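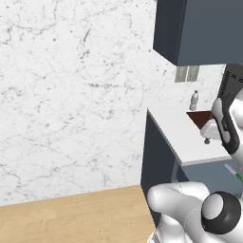

3/22/22

So the arm finally has a kitchen to work in, and I've lost two weekends to it, and I regret nothing. Well, I regret the marble a little. I picked it because it looked fancy, then found out that all those gray veins slow my old desktop down to a crawl whenever I turn the good lighting on.

For anyone new around here: I'm building a two-finger arm at home, on the bench in my garage, and I've named it Dresia. The real one is currently a base, two joints and a shoebox full of screws. The simulated one is way ahead of it. It has its white shell, its black joint housings, a gripper and everything, and it gets to reach over a counter all day while I sit there with a coffee and change numbers.

The counter has been the big lesson this month. I started out with just a white bottle on a bare slab, and Dresia did great. Then I added the brown wedge right next to it (I made it as a cutting board, it came out more like a slice of cake, I kept it) and the whole thing fell apart. The planner would swing the wrist in low, clip the wedge and send the bottle flying. 200 tries overnight, and I got up to a log file full of collisions. Ugh.

What fixed it, mostly, was giving the wrist more room. I added 30 millimeters of clearance above the countertop and made it come down from higher up before the fingers close. It's slower and it looks kind of fussy, like somebody picking a hair off a sweater, but the bottle stays up. Out of the next 298 tries I only had a handful of bad ones, and most of those were the elbow bumping the side of the cabinet. That's my own fault for parking the base so close. I'll slide it back and see.

I also moved everything over to Brindano, the little scene editor I've been writing on and off since August. It still crashes if you undo twice in a row, and the cabinets only come in slate blue because I never got around to a color picker. But it loads fast, and I can nudge a bottle over without retyping a whole file - huge for my mood!

Next up is the real gripper. The finger pads are printing now in a black rubbery filament, and the first pair came out stringy, so I'm drying the spool and going again tonight. If the second pair is any good I'll post the files along with the new wrist settings.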